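Budgeting for a hand-teaching station (gloves and controllers): what did I forget?

Posted in Equipment and Purchasing
Tags: budget, teleoperation, gloves, kitchen tasks

Annelore Dreßler

Hello to all. I work in a small firm and we must plan a station where a person does simple kitchen tasks by hand and the movements are recorded, so that later our two-arm robot can learn from them. The robot itself is already ordered from Westetti and paid from another budget, so please do not count it. My question is only for the recording station.

I have 3,000 euros for everything which is not the robot and not the computer. The computer we have. The first offer came from Trorilov and it was 1,153 euros for one pair of gloves, two controllers, the wrist supports and the straps. It looks reasonable to me, but I have never bought such things before and I am afraid of the small costs which come after.

We will begin with sandwich tasks: bread on a plate, filling from a bowl, second slice on top. The tableware must be light and easy to replace.

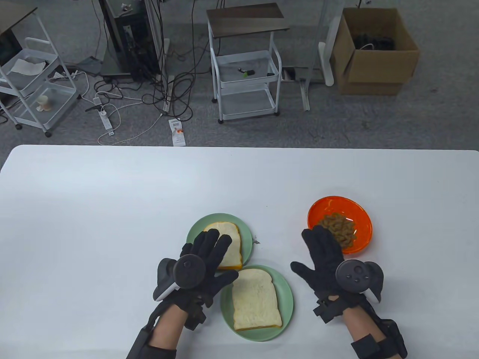 My list until now has the gloves and controllers from the offer, one table with a white top, two rolling carts, plates and bowls in different colours, and bread, which we would buy fresh each morning. I put 300 euros for food and I do not know if this is too much or too little. We want to record for 11 weeks, starting in May, with two people who change places at noon.

The things I am not sure about:

Should each person have an own pair of gloves? The supplier says one pair is enough, but two people with different hands will use it the whole day.

Is it better to take controllers with a battery or to power them by a cable from a unit on the forearm? My colleague prefers the cable. I worry that it disturbs the movement when the person must lift something with both hands, for example when a bowl or a plate is tipped over the bread.

And how much do you keep free for repairs? My manager wants a number and I have no experience to give one.

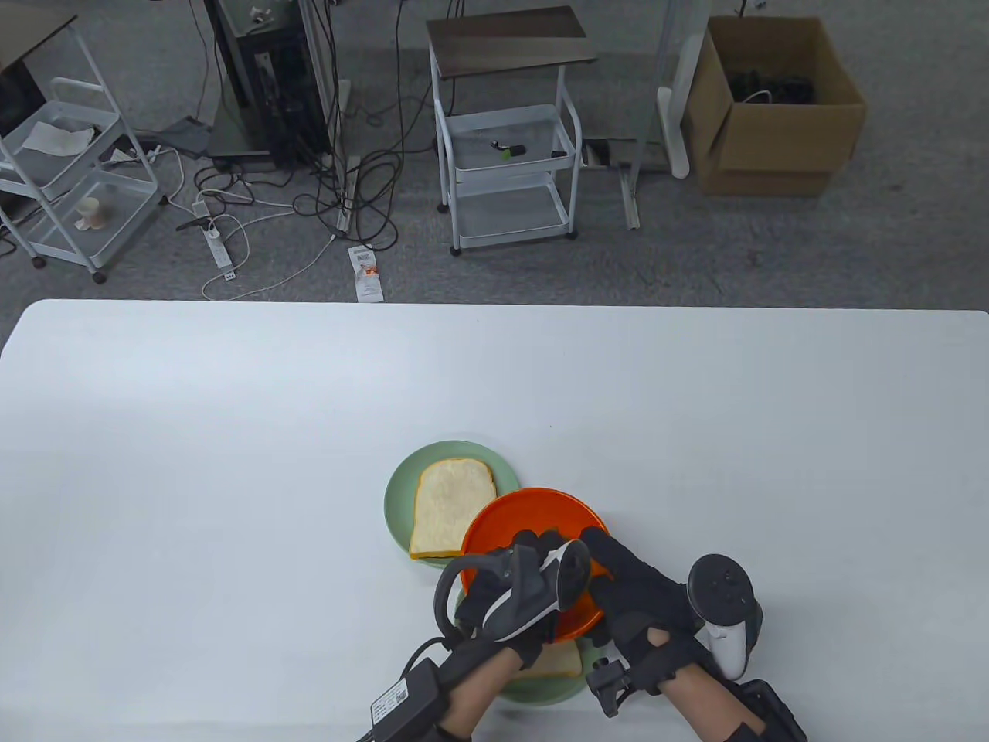 Aníbal Henriques asked under the post whether the offer includes spare straps, and wrote that with most suppliers it does not. He then gave a longer reply:

I planned two stations of this kind for a workshop in Jukville, so I can tell you what we paid too late. Please take it as one experience and compare it with others.

Gloves: buy one pair for each person, and one more pair in the size of the person who works most. The fingertips of the fabric get worn first, and with food they also get dirty. You cannot wash a glove at noon and use it at one o'clock. If the offer is a complete set, ask for the price of gloves alone. For us they were a small part of the set, the controllers were the expensive part. So you do not need a second complete set for the second person.

Battery or cable: we tried both. The battery was more pleasant, but we lost time with changing it, and in the afternoon it was always the wrong moment. With the cable we lost almost no recordings. The cable must be short and fixed with a loop near the wrist, so that the hand can turn fully. Let the person make the most difficult movement before you fix the strap, in your case the tipping of the plate. If it pulls there, make the loop longer.

Food: 300 is enough for bread and some dry pasta if you do not throw everything away after each try. We used one slice for many recordings in the same morning and only changed it when it began to bend or break. If you want sauce, calculate again, and calculate cleaning too.

Repairs: I would keep a fifth of the money free. For you it means 600 euros. We used less than this in the first station and more in the second, where a controller fell on a stone floor. Carpet is kinder, but then put the cables together in a cover, and write the cover on the list also. It is cheap and everybody forgets it, I did it two times.

Last point, ask for the delivery time of a single controller. Ours needed five weeks and the budget did not help us with that.

Tran

second hand carts. any office closing sale has them. Do not pay new price for carts. also more plates than you think

Annelore Dreßler

Thank you both, this is very useful. I wrote to Trorilov and asked for the gloves alone and for the straps. The repair money I will put at 600 and see what my manager says. Aníbal, may I ask which length of cable you used between the forearm and the controller?

Aníbal Henriques

I do not have the exact length any more, I am sorry. We cut it by the person with the longest arm and the others made one more loop.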